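4.2 Hanging the shelves

I'll admit I went into this part thinking drywall anchors were all pretty much the same (they're not!). We put up 12 shelves in the Brenholm house, half on Ferri anchors and half screwed straight into studs, and I loaded each one a little more every Wednesday.

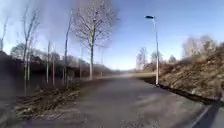

Figure 6. Asphalt path beside a steep embankment, low sun.

The stud shelves didn't budge, even with over 30 pounds on them. Two anchored ones sagged, and Rigoberto Tamayo had to patch the wall.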